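Winter coats wanted: Bruvholm's free coat rail opens its doors again this June

10 May 2025

It may seem an odd time of year to be thinking about scarves and thick socks, but the people behind the Bruvholm Coat Rail would very much like you to have a rummage at the back of the wardrobe before the summer gets going properly. Collections for next winter start in June, and this year there will be 3 drop-off points in the town instead of the single table by the library door that many of you will remember (and queue at, in all weathers, bless you).

The Coat Rail gives good second-hand coats to anyone who would like one, free of charge and with no forms to fill in. Last winter 3,000 coats found new homes, from tiny all-in-ones for babies to a very grand tweed overcoat that went to a gentleman who wore it straight out into the sleet.

"We get asked every autumn why we don't have more children's sizes, and the answer is that they've been outgrown and given away by then," said Ewan McAlister, who runs the Coat Rail. "If people bring them to us in June, while they're having a clear-out before the holidays, we've got the whole summer to wash them, mend the zips and sew the buttons back on. It makes such a difference to us, it really does."

The local outdoor shop Karkero is kindly lending its stockroom for storage, and Ruddock Laundry has offered 2 of its big machines on quiet afternoons, so that padded and quilted jackets can be washed and dried with the care they need.

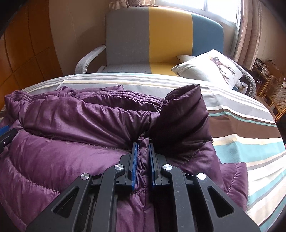
What to bring

Coats, jackets, fleeces and waterproofs are all welcome, in any size and any colour. Please check the pockets! Last year's finds included house keys, a library card and a great many conkers. A missing button or a stiff zip is no trouble at all, but we can't take anything with a torn lining or with mould, and we have no room this year for shoes or bedding.

Where to bring it

Bruvholm Library, Karkero on the High Street and the Ruddock Laundry counter will all take bags during their normal opening hours throughout June. If you can't easily get out, ask at the library desk and someone will arrange to call round for your bag.

The mending group meets at the library too, and has room for 4 more pairs of hands. Beginners are very welcome, and there is always tea.

For more information, please ask for Ewan McAlister at Bruvholm Library.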